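Shape Blocks and Sorting Boards - Workshop Gallery

Index > Toys > Blocks > Loose shapes and boards

This page collects notes on the loose shape blocks and the boards they are used on at the Sevthorpe workroom. The intent is to keep the working information in one place: what the parts are, how they are stored, how the boards are glued and finished, and which layouts have been kept for use with small groups. Most of it is of interest only to people who make or repair similar sets. Earlier pages cover the peg frames and the stacking rings.

The catalog numbers follow the old Broston list. A number with a B is a board, a number with an S is a shape set. Numbers above 166 were added after the move to the present room and do not appear in the printed list.

Boards

The boards are glued up from strips and flattened after the glue has cured. Strips are sorted by color before glue-up, but only as far as pulling out the ones that are badly mismatched. A darker strip is left in if the grain is sound. On a board used for line-up work a few darker bands do no harm, and children tend to use them as stopping points when they place the blocks. Two of the older boards were glued with the bands evenly spaced on purpose. The idea was dropped when the users began to treat every band as a rule.

A board with a taper is easier to pass across a table than a rectangular one of the same length. It also gives a clear near side and far side, so an instruction such as "start at the far end" needs no pointing. The taper is cut after the glue-up, with the strips running across the board.

Finish is two coats of plain oil, rubbed back between coats with a 200 grit sheet. Wax was tried on B76 and made the blocks slide. It was taken off again with a card scraper, which left the surface slightly hollow near one corner. B76 is still in use for flat puzzles but has been withdrawn from the standing layouts.

Shape sets

A Barroso set is all plastic and is sorted by shape first and color second. The cube and the cylinder are the stable members of the set and are normally used to begin a line. The stars are prisms with five points. They stand flat without trouble but leave awkward gaps next to a straight-sided block, and most of the adjusting in a line-up happens on either side of a star. Blocks with a rounded top outline are harder to name, and the workroom has stopped trying. Some users call them hearts, some call them half moons, and the label on the storage tray says "rounded."

Colors are kept to a small number. A set with many colors gets sorted by color every time and the shapes are ignored. With fewer colors the same color turns up in different shapes, and the user has to decide which property counts.

Layouts

The straight line is the first layout and the least interesting one. It is set against the long edge of the board, and any error shows at once. The diagonal comes next. The curved line is the third and takes noticeably longer, as each block has to be placed by eye against the two before it.

Spacing for the curved line is left open. Blocks can touch or stand a little apart. Where two blocks of the same color touch they read as a single piece from across the table, and this is worth knowing when a layout is to be copied from memory. People copying a line with a same-color pair in it often come up one block short.

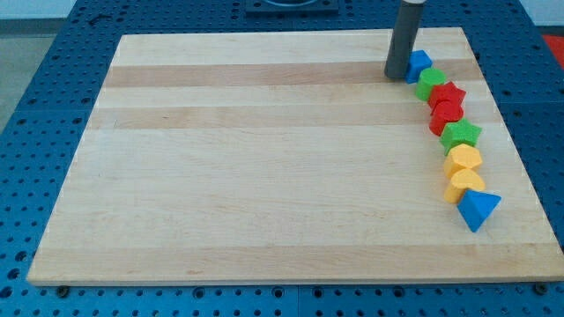
Curved line on the strip-glued board, blue cube at the far end, then the green cylinder and the red star. Perforated blue table surface underneath.

A layout of this type is read from the far end toward the near end. In the copying exercise the first person sets the line, the second studies it for a short time and then rebuilds it on a second board of the same pattern. Color order is usually recovered before shape order. Curvature is recovered last, and many copies come out as a plain diagonal. The bow in the middle can be checked by laying a straightedge from the first block to the last and looking at the gap.

A useful variation is to change one block for another of the same color and a different shape. The change from a cylinder to a star in green is found quickly. A change between two rounded yellow blocks is found slowly or missed. No score is kept. The exercise is repeated with the roles reversed.

The other variation is to leave the order alone and shift the whole line across the board. On a wide board this is seldom noticed unless the darker bands give it away, as a block that stood on a band now stands on plain wood. For that reason the banded boards are used for the easier version and an even-colored board for the harder one.

Work surface

A perforated surface is practical under a board. Dust and crumbs drop into the holes and the board sits flat on what remains. The disadvantage is that cleaning takes longer. A soft brush clears most of it and a vacuum with a narrow nozzle does the rest. Liquid cleaner should not be poured on directly - it runs through and collects on whatever is below.

A regular grid of holes is also a convenient reference for setting a board square to the table. Line up one straight edge with a row of holes and check at both ends. The tapered sides will cross the rows at an angle and cannot be used for this.

If the board moves during use, a sheet of thin open-weave shelf liner can be put under it. The liner should be cut smaller than the board so that no edge shows. Rubber feet were fitted to one board and removed after a month. They raised the board enough that it rocked when pressed near a corner.

Storage

Boards are stored on edge in the rack by the door, widest end down, with a strip of felt between each pair. Stacking them flat was the earlier practice and led to marks from grit caught between the faces. Oiled boards should stand for a full day before they go into the rack.

Shape sets go into Drikex trays with the lids off. The trays are shallow enough for every block to be seen at once, and a missing block is noticed when the tray is put away. Mixed trays are kept on the lower shelf and are meant for free building. They are not used for copying work.

Cleaning is with warm water and a little dish soap, followed by a dry cloth. The stars need attention in the inner corners, where a soft toothbrush works well. Blocks should be fully dry before they are placed on an oiled board, or they may leave pale rings. Light rings usually go with the next coat of oil. Heavier ones need sanding.

Repairs

A glue line that opens at the end of a board can be closed if it is caught early. Work thin glue into the gap with a strip of paper, clamp across the strips and leave overnight. If the gap runs farther than a hand's width the board is sawn apart along the line and joined again. The loss in width is small.

Small knots are left alone unless they are loose. A loose knot is fixed with a drop of thin glue and scraped level. Dents from dropped blocks can be raised with a damp cloth and a warm iron, then sanded and oiled again. This works best on a dent with no torn fibers.

Plastic blocks are not repaired. A chipped block is taken out of the set and replaced from the spares box, provided the color is a fair match. Yellow is the most difficult to match between batches, and a spare that differs visibly goes to the mixed trays.

List last checked in February. The peg frame page is being revised and will return with new numbers.

Previous page: Stacking rings
Next page: Flat puzzles and trays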